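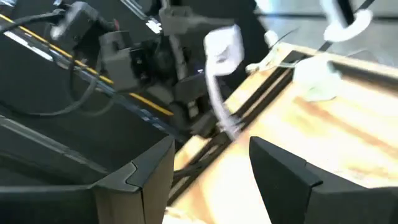 Emiliano Cantero

Every few months someone at our shared workshop in Fernavitz tells me that a home robot is now a hobby project, the way a bookshelf is. Buy two arms, bolt them to a bench, download somebody's software, and by August you will never pick up a sock again. I have been a member there long enough to have heard the same thing about 3D printers and hydroponic lettuce.

I don't doubt the building part. I have watched people with no engineering background put together a two-armed bench setup in the evenings, and the work was good. The cuts were square and the bolts were tight. What I doubt is the word "home," which gets attached to these machines long before they have done anything a home would need.

Take the pitch from Tovico, the small outfit that sells the kit our members keep ordering. The brochure says 17 household tasks. Read down the list and you find that folding a towel, folding a smaller towel and laying a towel flat are three of them. A friend at Skisia, where they repair industrial arms for a living, read it over coffee and asked which task was the one where you come home tired and something is already done. I couldn't find it either.

My own test is the drawer. Everybody has one, full of chargers for phones they no longer own, and sorting it is the kind of chore I would happily hand over. A shirt is at least one shirt. Cables are a different matter, and anyone who thinks they are simple should try to write down what their fingers do when they free one cord from another. You pull a little, feel where it gives, stop, go around, change your mind.
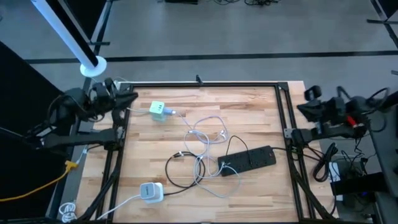 A person does all that while thinking about dinner. Getting a pair of arms to do it means deciding in advance what counts as done. Should the adapters be unplugged first? Does a black cord belong with a white one if they serve the same lamp? I raised this at the workshop and was told the software would learn it. Maybe so, but it will learn it from someone standing there and doing it over and over, and that someone has a job and a family and a limited supply of evenings.

One member, Khosravi, keeps a notebook of his attempts, and he let me read it on the condition that I not make fun of it. He logged 453 tries at one small job, picking up a plug and setting it in a tray. He is proud of the later pages, and he should be. But he also wrote down the hours, and by my reading he could have sorted every drawer on his street in that time, with his neighbors' permission.

His answer is that the hours are spent once and the benefit goes on forever. That is the standard reply, and it would persuade me more if people stopped changing things. They move a lamp and start over. They swap the fingers on the gripper and start over. The bench gets pushed to the other wall at 9 in the evening to make room for somebody's canoe, and there goes a month.

I would like the claims brought down to the size of the work. Call it a bench project. Say it is hard, that it is fun, that you will learn more about wiring than you ever wanted to know – all of that is true, and I would sign it. I might even chip in for parts. But please don't tell a newcomer with a sore back and a modest savings account that the chores are nearly solved.

Khosravi has asked me to come by and see the plug routine again when the new tray is finished. I said I would, and that I'd bring my drawer.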